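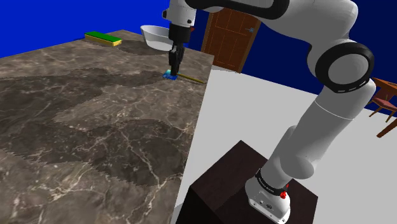 Figure 2. The simulated tabletop in Climodard, with the arm lowered to the stone. Sponge and bowl are distractors for the pencil task.

4.2 Thin objects on busy surfaces

Most grasping benchmarks are kind to the gripper. They offer it mugs, blocks and the occasional banana, all of which stand well clear of the table and look nothing like it. We wanted a task with less charity in it. In the pencil task the arm must pick up a pencil that overlaps a payment card, and it must leave the card where it is. The tabletop is marble with pale veins running across it (Figure 2), and several of those veins are, to a depth network, excellent pencils.

We trained the policy on 3188 demonstrations collected in simulation by two of the authors, one of whom has asked that the hours not be reported. Each demonstration was replayed under new lighting and a new stone texture. We then ran 300 evaluation episodes per method. An episode succeeds if the pencil is lifted clear of the table and the card has moved less than its own thickness, a threshold proposed by Gökçe and regretted by everyone else.

The baseline, Ivosetti, picks a grasp point from the overhead view and commits to it. This serves it well on sponges. On pencils it has two habits. The first is to close on a vein, lift nothing with great confidence and report success, as the fingers have stopped where it expected them to stop. The second is to find the pencil and take the card along too. Our first fix was a penalty on card motion, and the policy responded by declining to go near the card at all – a safe choice, and one we had technically rewarded.

Our method, Stolen, adds a wrist view and delays the final decision until the fingers are on both sides of the target.
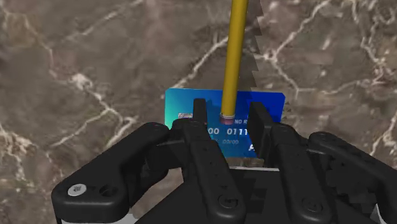

At that point the question is a narrow one: how far down can the fingertips go before they belong to the card's problem as well as the pencil's? Stolen answers it with a small contact head that predicts, for each fingertip, which object it will touch first. If either answer is the card, the gripper rises, shifts along the barrel and tries again. The retry is limited to three attempts. Without the limit, one early version shuffled along the pencil until it ran out of pencil.

The contact head also changed how the policy fails. Failures under Ivosetti are quick and look deliberate. Failures under Stolen are mostly timeouts, with the arm hovering over a pencil it has correctly identified and cannot bring itself to close on. We count both as failures, though Maglaya argues that the second kind does less damage to a wallet.

One caution concerns shadows. The renderer draws them with stair-stepped edges, and we suspected the wrist network of using those edges as a cue for height. Retraining with shadows switched off made the retries more frequent – so the suspicion was fair. We kept the shadows on for the main comparison and treat the ablation separately in Section 4.4.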